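作業ノート　Hudecセル(拭き取り収録用)
2026年1月21日(水)

収録キットHomadoの点検と再設定。前回の収録分をVuserachに上げたところ、後段のチェックで時刻ずれの警告が続けて出た。腕の軌跡と手元カメラの映像が合わない。布をつかむ瞬間の映像に対して、軌跡のほうが先に動き出している。学習に使うと手先の位置が全部前倒しになるので、原因がわかるまで収録は止めることにした。

まず手元に残っている生ログを見た。Udusの時刻同期ログでは、固定カメラとグリッパ側カメラのずれが最大65 ms。設定上の許容値は20 msなので完全に外れている。ただし最初からずれているわけではなく、収録の頭では許容内に入っていて、途中から段がつくように増えている。クロックがじわじわ流れている形とは違う。段がつく箇所をハブのログと突き合わせると、USBの再接続と時刻が一致した。再接続のあとUdusが古いオフセットを持ったまま記録を続けている、という見立てで作業を始めた。

ケーブルとコネクタ
一度全部抜いて、端から順に挿し直した。表示端末につながる線が硬く、曲げた状態から戻ろうとする力でコネクタを持ち上げている。指で軽く揺らすとUdusの画面で接続が切れた。再現したので、とりあえず本命はこの線。予備と交換して同じように揺らし、切れないことを確認。外したほうには赤いテープを巻いて引き出しの奥に入れた。捨てていないので、間違えて使わないこと。中身の断線か口金の緩みかは未確認で、時間のあるときにテスタで見る。

机の縁から線を垂らしたまま作業する癖がついているのもよくない。拭き取りのときに袖や椅子が引っかけると、そのままハブ側に力がかかる。天板の裏に面ファスナーの留めを付けるつもりだが、今日は部材がない。付くまでは、収録者が座る位置を変えるときに線の先を見てから動く。

マーカーの固定
立方体マーカーの台座を確認。ねじが片方だけ少し回った。緩みというほどではないが、前回のキャリブレーション時の姿勢と比べると傾きが出ていたので、締め直してから外部パラメータを取り直した。手順はいつもと同じ。マーカーの各面を固定カメラにゆっくり見せ、途中で止める時間を入れる。手首だけで回すと見える面が偏るので、肘ごと動かす。1回目は窓側の反射を拾って片面の検出が途切れたため、破棄して取り直し。2回目で通った。

天板の反射は前から気になっている。明かりの位置によっては白く光る場所が出て、マーカーの白い面がその上に重なると縁の検出が弱くなる。照明を落とすと今度は手元カメラの露光が伸びて、速い動きでぶれる。どちらを取るか迷ったが、照明はそのままにして、手を止める位置をずらすほうで運用する。つや消しのシートを敷く案は、拭き取りの対象面が変わってしまうので見送り。

レンズ
グリッパ側カメラのレンズに拭き筋があった。洗剤の飛沫が乾いた跡だと思う。レンズ用の布で拭き、ブロワーをかけてから画角の確認をした。魚眼なので周辺が黒く落ちるのは正常。黒い輪が片側だけ太くなっていたらレンズの座りがずれているので、その場合は締め直してキャリブレーションからやり直す。今日は座りには触っていない。

収録の設定
課題は従来どおり「スプレーボトルと布で天板を拭く」。机は3台を縦に並べた配置のまま。表示端末は左の縁寄りに置き、収録者が顔を少し向ければ状態が読める角度にする。手袋の上のベルトは、締めすぎると指の開閉が鈍くなり、緩いとセンサ部が手の甲で滑る。拳を作って開いてもセンサ部が動かない程度まで締める。袖の厚い上着を着ている場合は、袖口を手袋の内側に押し込まない。センサ部が持ち上がって、手首の角度にオフセットが乗る。

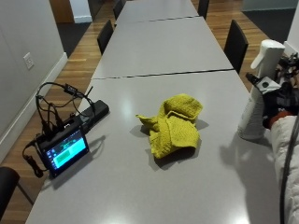

スプレーボトルを持ったところ。布は手前の天板。

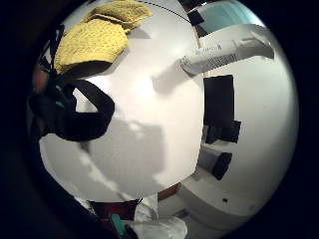
グリッパ側カメラの視野。左上寄りに黄色い布。 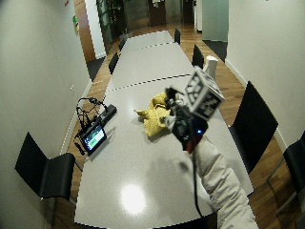
布のそばでマーカーの2面が見えている。本体のLEDは青。

同期の取り直しについて。Udusは起動時に一度だけオフセットを測り、そのあとは更新しない。設定項目に「再接続時に再測定」があるが、既定では無効になっていた。前に誰かが切ったのか、更新で戻ったのかは設定の履歴が残っておらず不明。有効にした。副作用として、再接続が起きると測定が終わるまで記録が止まり、ファイルが分かれる。ずれたまま一本につながっているよりは扱いやすい。分かれたファイルは末尾に連番が付くので、Vuserachに上げる前に手で結合しないこと。結合すると時刻の基準が片方に寄って、元の症状と同じことになる。

確認のため、わざとハブの線を抜いて挿し直す試験をした。

設定変更前:再接続後のずれ65 ms。ログと同じ値が出た。
設定変更後:再接続後のずれ2 ms。許容内。
線を交換し、抜き差しなしで通しの収録:再接続の記録なし、ずれは最後まで2 msのまま。

通しの収録は普段の課題と同じ動きで行った。布をつかむ、広げる、ボトルを持つ、置く、拭く、たたむ。動きの切り替わりで手元の映像と軌跡を重ね、目で見てわかる先行や遅れはなかった。ただし目視で見えるのは大きなずれだけなので、判断は数値のほうでする。

電池も見ておいた。満充電から始めて通し収録が終わった時点で残量70パーセント。昨年10月に測ったときの記録が見つからず、劣化しているかどうかは比べられない。今日の値を基準として残す。今後は同じ条件で測って、このノートの電池の欄に書き足す。残量が20パーセントを切ったら収録を区切って充電する。それより下で使うと無線側が先に不安定になるという話が前の担当メモにあるが、自分では確かめていない。

熱のほうは、通し収録のあいだ警告なし。箱を布の下に入れてしまわないように、拭き取りの範囲は天板の中央から右側にとどめる。左の縁寄りは機器の置き場として空けておく。収録者によっては端まで拭きたがるが、範囲を決めておかないと端末に洗剤がかかる。養生テープで境界を付けることも考えたが、テープが映像に写り込むと以前のデータと見た目が変わってしまう。口頭で伝えるだけにする。

スプレーは毎回ノズルの向きを見てから持つ。手袋越しだと引き金の感触が薄く、自分も試し持ちのときに思ったより深く引きそうになった。センサ部の縁が引き金の付け根に当たる持ち方があるので、初めての人には一度空のボトルで練習してもらう。当たったまま引くと手の姿勢が不自然になり、センサの値も跳ねる。持つ位置をボトルの首より少し下げれば避けられる。

布について。洗濯のあとに乾きが甘いと重さが変わり、たたんだときの形も変わる。収録の条件に「乾いた布で開始」と書いておいたが、途中で湿るのは課題の性質上そのままでよい。開始時の置き方は毎回変える。きれいに広げて置いた例ばかり増えているので、丸めた状態から始める回を増やす。

前回までのデータの扱い
再接続の記録がある収録は、その時点より後ろを使用不可にした。前半は残す。オフセットを計算で戻せる可能性はあるが、マーカーの傾きも同時に疑わしいので、二つを切り分ける手間をかけるより撮り直すほうが早い。使用不可の印はVuserach側のタグで付けてあり、生データは消していない。傾きがいつからかは特定できていない。前回のキャリブレーション以降の分については、静止区間の姿勢を比べるスクリプトを夜に回しておく。差が出る境目が見つかれば、そこから前は生かせる。

Homadoのファームウェアは上げていない。新しい版が出ているが、同時に変えると今日の試験結果と比べられなくなる。上げるなら撮り直しが終わってから。そのときはUdusの設定を先に書き出し、「再接続時に再測定」が有効のままか起動後に見ること。

始業時の点検に追加した項目
・ハブの各コネクタを軽く揺らし、Udusの画面で切断が出ないか見る
・「再接続時に再測定」が有効になっているか
・マーカー台座のねじに手で触れる。回るようなら締めてキャリブレーション
・手元カメラのレンズの拭き筋
・電池残量を記入

点検表は印刷し直して棚のクリアファイルに差し替えた。古い表が収録机の引き出しにも入っていたので抜いた。

残り
面ファスナーの留めを手配。赤テープの線をテスタで確認。姿勢比較スクリプトの結果を見て、生かす範囲を決める。静止区間の判定が、手を止めずに課題へ入る収録者の分ではうまく働かないかもしれないので、その分は別に出力させている。結果のファイルはHudecの共有フォルダの点検用の下に置く。

撮り直しは姿勢比較の結果が出てから始める。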